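Comparing Two Finger Pads on a Hand-Held Gripper
Project report by Shufen Cai
Lab partner: Qiuyue Su
June 7, 2020

So for our final project Qiuyue and I wanted to find out how much the finger pads matter on a hand-held gripper. We had one gripper body (the Flotcombe, which the lab already owned) and two sets of fingers to swap on and off. The first set has a smooth pad, the second has a dark, matte one. I thought the matte pad would win at everything, and I said so in our proposal, which was a little embarrassing later!

We picked 9 objects from the lab drawer — a marker, a sponge, a tape roll, a few blocks and so on — and tried each one 20 times with each set. Qiuyue did the gripping and I watched the video and wrote down the drops.

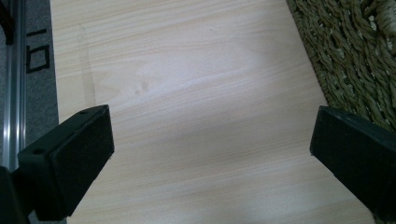
Glare gave me way more trouble than the pads did. I was going through the video late at night, trying to tell whether a block had slipped a little or whether the light was just playing tricks on me. The pale board has a washed-out bright patch in the middle, right in the gap between the two fingers, and the grain almost goes white there. The lower part of the board is grayer and so much easier to look at. We ended up moving our start spot down toward that part, and I redid the notes for the first two objects (sorry, Qiuyue).

The matte set dropped things 18 times in total, and most of those were the marker. The smooth set did worse on the blocks, but it let go of the sponge more cleanly, which I hadn't expected at all. With the matte pads the sponge kind of hung on to one finger and landed crooked.

If we get lab time in July I'd like to try a darker board and run the marker again with both sets. Qiuyue wants to try thinner pads too, and she already has a sheet cut for them.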